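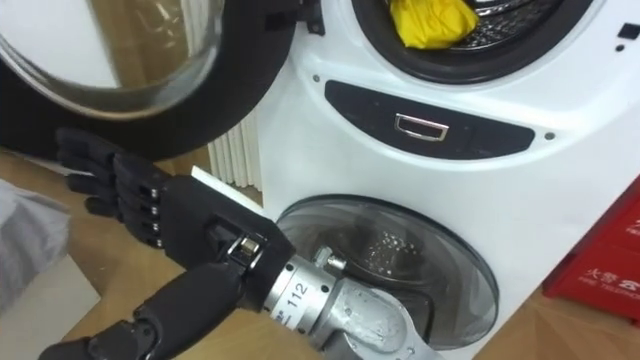 Thursday, early afternoon. Laundry corner, Lundwood building.

Got to spend real time with the two-drum washer today and I'm a bit smitten. Big drum on top, small one underneath, one white body. I'd only ever used it for shop rags in a hurry, so this was my first go at comparing the drums properly for the Biddale cloth test.

Ran the yellow cloths in the upper drum. First batch on the short cycle, second on the long one, same soap both times (the Gatchalian powder, level scoop). The long cycle is so much better on the wax marks! The short one left a faint ring on 2 cloths, and they're hanging on the rack with a clip on the corner so we can tell them apart tomorrow.

Things to remember:

- A wet cloth likes to stick high up on the drum wall after the spin. Feel all the way around the top before closing up. I missed one this morning and it went through twice, so that one is out of the test.
- Leave the upper door wide open between loads. The rubber rim holds water in the fold and it gets musty fast. Wiped it with a dry rag and the smell was gone by lunch.
- Keep the small drum for the fine stuff: lens cloths, the thin gloves, anything that pills. It's a lovely size for that, and you don't feel silly running a tiny load.
- Don't stack things on the floor to the left. The upper door swings all the way out that way and needs the room.

Load log for the upper drum is at 4 runs now, counting the two from earlier in the week. Spin was set to its usual speed for all of them. I want to try one at a lower speed - the cloths come out pretty creased and I have a hunch the creases are where the wax hangs on.

Also worth a note: the wood floor is fine, no drips by the feet after the long cycle. I'd been worried about that ever since the hose was moved.

Next up is the same test in the small drum with 3 cloths per load, then the Vuvis samples if they get here. Those are the thick ones and I can't wait to see how they do. Need more powder before then, the tub is down to over half gone. Clips too.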